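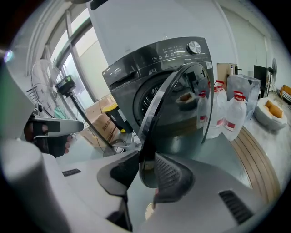

Page last changed 2022-09-19

Prenton hand-held gripper kit: progress report to the Dillum fund

You asked us to find out whether the Prenton kit is worth renewing after November. We have now recorded 282 laundry demonstrations with it, against a target of 700, and most of our opinions are settled.

Front-loaders remain the hard part. A glossy black door reflects half the room back at the tracking software, which takes a dim view of this. Safavi's update brought the rejected recordings down to roughly one in ten, and we have stopped writing them rude emails.

The jaws have held up well. We used 3 sets where the budget allowed 6, so there is a small underspend, a phrase we have not had occasion to use before. Control knobs are fine. Detergent drawers are fine once the operator stops being polite to them. The grip itself gets heavy by mid-afternoon, and the Prenton brochure's word "featherlight" should be read as poetry.

Breditz has quoted for a rival kit – lighter, dearer, and so far available only as a PDF. We would like to renew Prenton for one more term and borrow a Breditz unit when one exists. The revised budget is on the shared drive, under the old project name.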